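Home textiles and play objects
Kusum Joshi and Carmela Cantero
May

We use cookies to improve your reading experience. Accept all / Manage settings

3.2 Soft toys and how they are put away

The second part of the study deals with soft toys. Hard toys such as blocks and balls keep their shape wherever they are left, and the households in our sample found a place for them quickly. Soft toys were handled in more varied ways. They were sat up on shelves, pushed into bins, laid on beds, or left on a table until the end of the day. Of the 20 households that filled in the toy diary, 18 kept at least one bear in a spot of its own, apart from the general toy bin.

The face of the toy seemed to matter. Parents in the Plullis group often spoke of bears with closed, stitched eyes as "sleeping" and set them down more gently than toys with open eyes. Several said they would not put a sleeping bear under other things. Color was mentioned less often, though blue bears were more likely to be called bedtime toys and tan or brown ones were more likely to be called everyday toys.
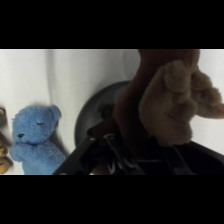

Posture was the next point we coded. A bear that can be set upright tends to be stored upright, usually beside another one. Toys with long or floppy limbs were laid flat. When two toys were kept side by side, the diary entries treated them as a pair, and if one was moved the other was usually moved with it. We did not code for the age of the toy, and worn fur was noted only where the parent brought it up.

Mixed groups took longer to clear. A mixed group is any set in which soft toys share a surface with at least one hard object. The diaries from Cosside show that parents picked up the hard objects first in most cases and came back for the soft ones. Bowls were a special problem. Some families used a bowl as a container for small toys, while others treated it as a kitchen item and took it away before doing anything else. We recorded both uses and kept them separate in the coding. Figure 4 shows a mixed group on a white table, with soft toys, an orange ball, a red cube and an empty gray bowl near the front.

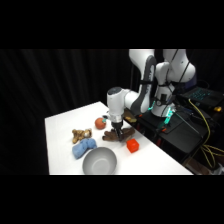 Figure 4. Mixed group of soft and hard objects.

Madhu Nishad, commenting on a draft of this section, wrote that the order of clearing may depend more on the bowl than on the toys. In her own home, she said, anything small goes into whatever bowl is nearest, and the bears are left for last only when they won't fit. She asked that size be reported along with softness.

We agree that the two are hard to separate in the present data. Most of the soft toys in the diaries were larger than the hard ones, and we have nearly 400 entries in which size was not written down at all. For the remaining entries, softness and size were coded by 2 readers working apart. Where they disagreed, the entry was left out of the comparison. The coding sheet was changed on this point before the Herrero households began their diaries, and their entries are treated separately in section 3.3.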